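Keeping Shop Dust Out of the House
Workshop Notes from the Gullura Street Garage

Every home workshop has two products. One is whatever you set out to make, and the other is dust, which you make in far greater quantity and to a more consistent standard.

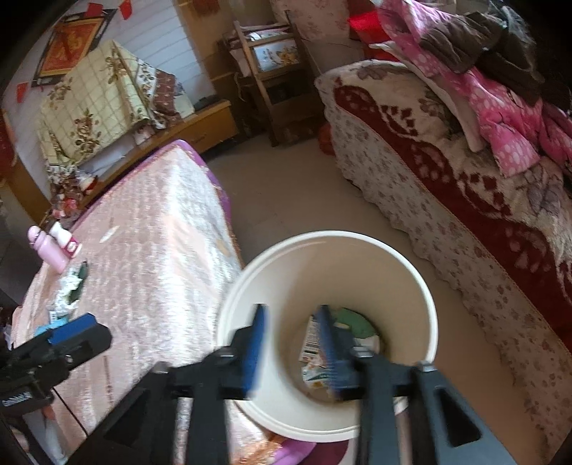

I spent years treating it as a housekeeping problem. Then I had my father-in-law's old window sashes in the vise, took an orbital sander to them for most of a Monday, and was asked over dinner what year the windows were from. Old enough, was the answer. I bought a test kit the next morning and have been a changed and rather tedious man ever since.

So these are the habits that stuck. They cover ordinary wood dust, plaster dust, and the grit that comes off old paint and metal. If you have reason to think the paint is lead, stop and get it tested by somebody who does that for a living. Tips off a web page are no substitute, this one included.

Sweep less

A dry push broom is a machine for moving dust from the floor, where it was doing little harm, up to your face. Mist the floor with a garden sprayer first, wait a minute, then sweep. Better still, vacuum. If you must have a broom for the look of the thing, hang it on the wall.

Read the side of the filter

A shop vac with the filter it came with will pick up shavings beautifully and blow the fine stuff out the back. I own a Brodell, which is loud and ugly and takes a HEPA cartridge if you hunt for one. The cartridge cost me 83 dollars. The vacuum was less than that, so I try not to think about it. Use a bag as well as the cartridge. Emptying a bagless tank into the trash undoes the whole afternoon in one cough.

Change the cartridge outdoors, with a mask on, and not in a breeze. I have done it in a breeze.

Wet sanding is slower and you should do it anyway

For small painted pieces, use waterproof paper and a bucket with a squirt of dish soap. Wipe up the slurry with paper towels before it dries, and bag the towels. Rinse water goes down neither the storm drain nor the neighbor's side of the fence. Keep power sanders well away from the wet work, for reasons your house wiring will explain.

The shop clothes stay in the shop

I keep one pair of coveralls on a nail by the door. They get washed alone, and I run the machine empty afterward. The shoes live out there too. They're an old pair of Hafstein clogs with no tread left, and I count the lack of tread as a feature, there being nowhere for the grit to hide. My family counts it as an injury waiting to happen.

Wash hands and face before you eat, and keep the coffee cup out of the shop altogether. I resisted this one the longest. Then I looked at the rim of the cup under a flashlight.

Masks

A paper nuisance mask is well named. Get a half-face respirator with P100 filters, and shave, or accept that the beard is doing the sealing. Check the fit by covering the filters with your palms and breathing in. The mask should pull toward your face and stay there. Store it in a zip bag. Hung on a hook over the table saw, it collects dust on the inside, and you can guess the rest.

Damp rag, top shelf, work down

Once a month I wipe everything with a damp rag, starting with the light fixture. The first time, I also measured the place out of curiosity. It came to 234 square feet of floor, and I'd swear there was more square footage than that on top of the pegboard. Rinse the rag often. A dirty rag just gives the dust a tour.

The door

Weatherstrip on the door between garage and kitchen did more than anything else on this page. It was a Premasholm kit, 17 feet of rubber and a packet of nails too short for the job. Use your own nails. Then put a washable mat on the shop side, and a second one on the kitchen side for the evidence.

Do the door before you spend money on anything with a motor. I did it last, naturally.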